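Research Economist, Labor Markets
Gitura, Ulville office
Full time, two-year contract with possible renewal

Gitura is hiring a research economist to work on its regional employment series. The series tracks hiring, layoffs and hours worked at private employers, and it goes out to subscribers every month. Most of them are banks, county governments and trade groups.

The person hired will join a team of 4 and report to the head of labor research, Ozan Uçar. The main task is the employer survey, which now has 219 firms on its panel. We want to bring the panel to 500 by the end of March and need someone who can handle the sample design and weighting as it grows.

Other duties:
Prepare the monthly estimates and check them against published payroll data
Revise the seasonal adjustment once a year
Write the two-page note that goes out with each release
Answer questions from subscribers by phone and email
Help with the Sarmiento wage study, now in its second round

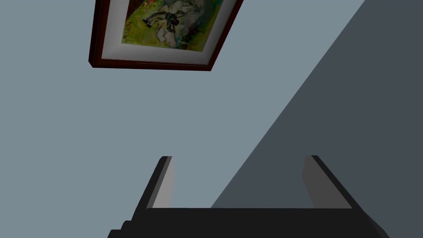
Maximiliano Cifuentes

Applicants should have a master's degree in economics, statistics or a related field, or a bachelor's degree and at least three years of work with survey data. You should be comfortable in R or Stata. Experience with small samples is a plus. We also look for clear writing, and we will ask for a sample.

The survey runs on Ungate, our in-house data system. You do not need to know it ahead of time. Training takes place during the first two weeks.

The job is based in Ulville. Staff may work from home two days a week, except in the week of a release. There is some travel to meet with panel firms, usually day trips by car. Mileage is paid.

Pay depends on experience and will be discussed at the first interview. Benefits include health and dental coverage, a retirement plan with matching contributions, and 100 percent of the cost of job-related courses approved by your supervisor.

To apply, send a resume, a one-page cover letter, a writing sample of no more than five pages and the names of two references. Coauthored samples are fine if you mark which parts are yours. Put "Labor economist" in the subject line. Applications without a writing sample will not be reviewed.

Posted September 11, 2022. Open until filled.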